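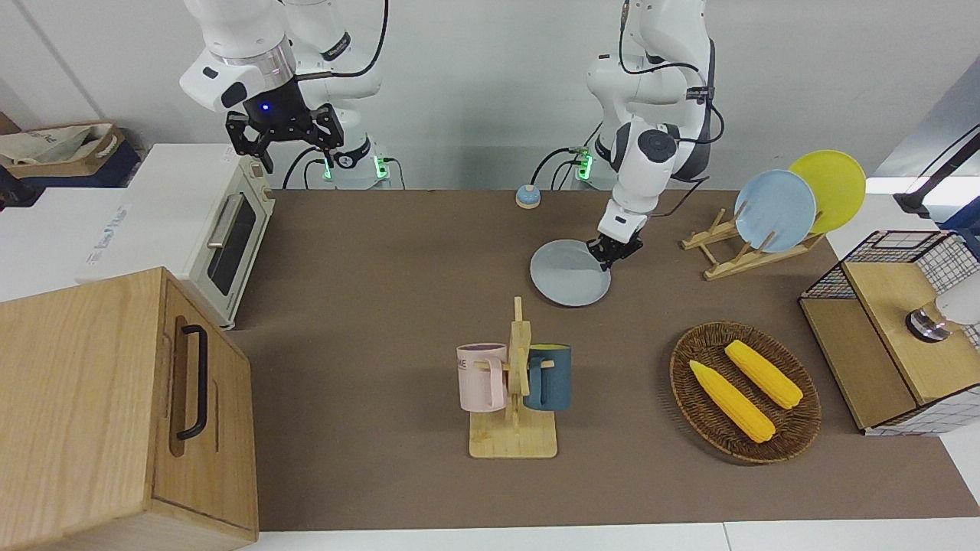
Figure 1. The two-arm kitchen station, left gripper at the rim of the plate.

From: Eldana Seyoum
To: Evemen manipulation list
Date: Dec 10, 2025
Subject: Re: Held-out results for the tabletop kitchen tasks

Dear colleagues,

I am writing in reply to the questions raised on this list regarding the revised results for the kitchen tasks. For the convenience of those who joined recently, the relevant part of the earlier message is quoted below.

Mahfuz Chowdhury wrote:
> The summary states that the policy was trained on 877 demonstrations,
> while the April plan called for 900. Could the group confirm what was
> removed, and on what grounds? I would also like to know whether the
> gain on plate handling remains when the wrist views are withheld. At
> Troduvton we saw a similar gain disappear once the overhead view was
> the only input.
>
> Lastly, are the trials scored by the person running the station?

On the first point, both figures are correct. We recorded 900 demonstrations and removed 23 before training. Rukhsana Durrani reviewed each of them and found that the joint logs and the video streams had drifted apart by more than our stated limit. No demonstration was removed for the quality of the motion. The list of removed recordings is stored with the Kondby release notes and may be checked by any member of the project. 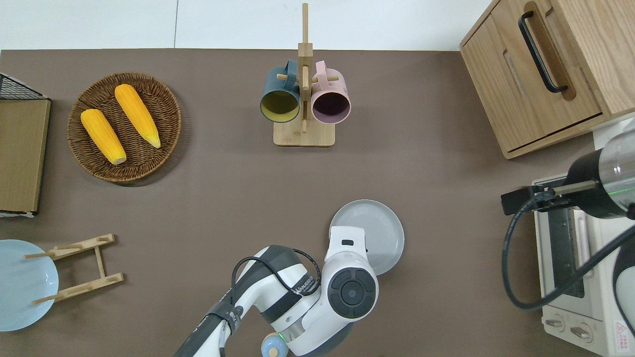 Figure 2. Plate task, head view, with the gripper over the gray plate.

On the second point, we repeated the evaluation under three input settings: all views, head view only, and fixed view only. Each setting was given 30 trials with the plate, and the starting position was drawn from the same list each time. The policy completed 26 trials with all views, 21 with the head view only, and 16 with the fixed view only. The gain is therefore smaller without the wrist views but does not vanish under the head view. The result for the fixed view agrees with what you report from Troduvton.

We believe the difference lies in the last part of the approach. A flat plate offers very little height to grasp, and from a distance the rim and the tabletop are hard to tell apart. The arm itself also hides the rim from some directions. Rozália Kopecký has proposed adding a short loss term on the final portion of each approach, weighted by the distance between fingertip and rim. The first runs with this term are under way on the Farooqui cluster, and we would prefer not to quote numbers until they are complete.
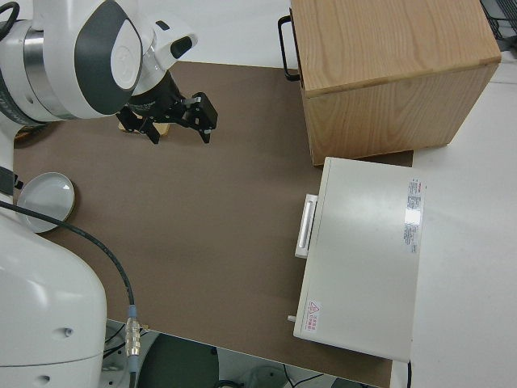
On scoring, the operator marks each trial as it ends, and a second person marks it again from video without access to the first mark. Where the two differ, the trial is counted as a failure. This rule was applied in all three settings – it lowers our totals slightly, and we intend to keep it.

Members who wish to rerun the evaluation should use the updated list of starting positions. The older list contained two duplicate entries. Requests for access may be sent to Rukhsana Sial, with a copy to me.

Respectfully,

Eldana Seyoum
Evaluation Lead, Evemen Project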